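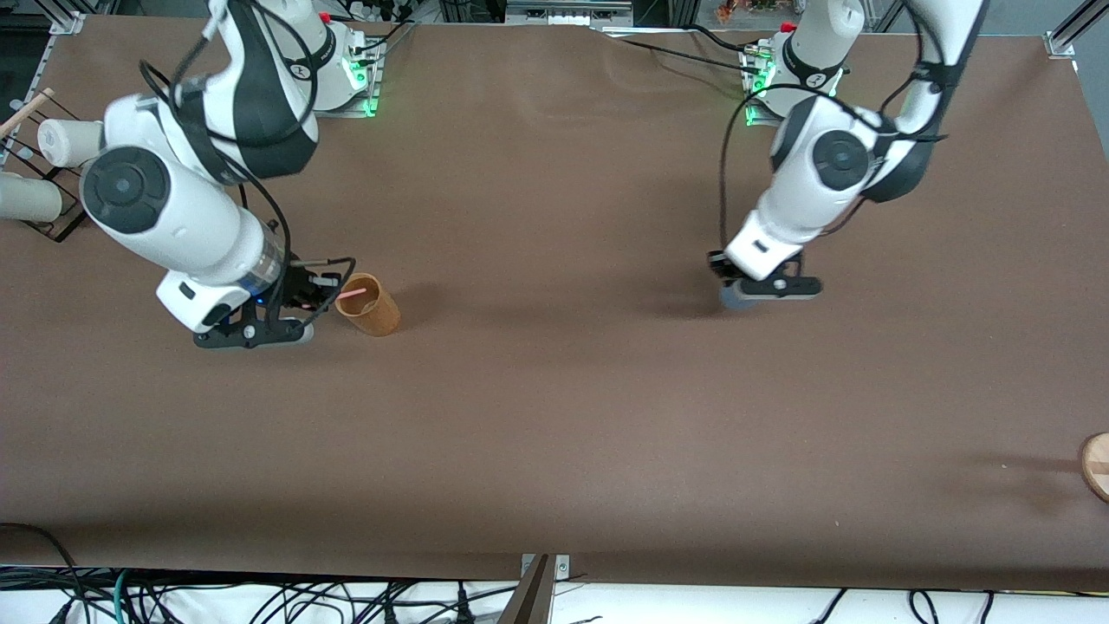
Desk Tidy Study: cups, small items and where they end up
Project report, design and materials module
Group name: Landry

1. What we wanted to find out

Everyone in our studio uses cups for storage. Pens, sticks, straws, brushes. Nobody buys a proper organizer because the cups are free or nearly free. So: is a cup a good organizer? And if it's bad, what is bad about it, the size, the weight, the shape?

We started in January with a bigger plan (drawers, shelves, the whole room) and cut it down to the tabletop. Good decision. The drawers alone would of taken the term.

2. Setup

One large table, plain matte brown top. No mat. We wanted the same surface for every trial so shadows and color would stay the same in the photos, mostly worked.

Cups came from the studio box and from a mixed pack sold by Bodulura. Different colors and finishes, all basically cylinders. Thin sticks for the load. Budget was 20 dollars and we stayed under it.

Each trial: cup placed upright, items put in, cup moved, item taken out again, cup put back. Written down each time: did it stay standing, did anything fall out, did the item point where you could grab it. The log sheet was Sendside's template with two columns added. Total rows in the log 536. A few are doubles where two of us logged the same trial, we took those out before the counts below.

3. What happened

Tipping was the main problem, more than spilling. A thin stick in a light cup leans all the way over to one side of the mouth and sticks out, so anything passing by catches it. Then the cup goes. Short items don't do this but they drop to the bottom and you have to tip the cup yourself to get them. Same result really.

Once over, a round cup doesn't stay put. It rolls. Worst case in the log had it stop right at the table edge. 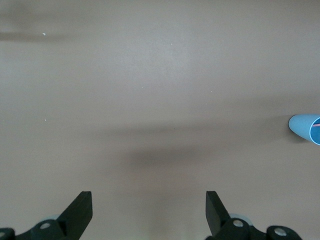 Fig. 2. Light blue cylinder, cup or short tube, on the tabletop, reddish-pink streak inside the opening.

Color mattered more than expected. Pale cup on a light tabletop is easy to miss when you look quickly, specially in shadow. Deeper color inside helps you see which way the opening faces. We didn't plan to test this so there is no column for it, only notes. Should be a column next time.

Tan and cork-colored cups: on the brown table they blend in. Looked nice. Two of us kept reaching past them.

4. Problems with the method

- Lighting changed between sessions, soft shadows all over the table. Makes the photos hard to compare.
- Cups weren't weighed until halfway thru. Early rows have no weight.
- 13 rows had no result filled in, left out.
- We know the cups too well now, someone new would knock over more of them.

5. Next version

Wider base, same mouth. Or a flat side so it can't roll. We have a cardboard mock-up of the flat side one, working name Furar, not tested yet. A bit of weight in the bottom (washers, taped) is the cheap fix and anybody can do it tonight.

Also want a short divider inside so one stick stands up straight instead of leaning. Drawing is in the appendix. Log file is in the shared folder, ask for the cleaned copy and not the first one, the first one still has the doubles.

Related reports
Drawer liners: do they stop sliding?
Labels on shared shelves, a small survey
Cardboard joints without glue
Where do the scissors go? Studio storage, part 1
Report no. 3225: Stackable trays from scrap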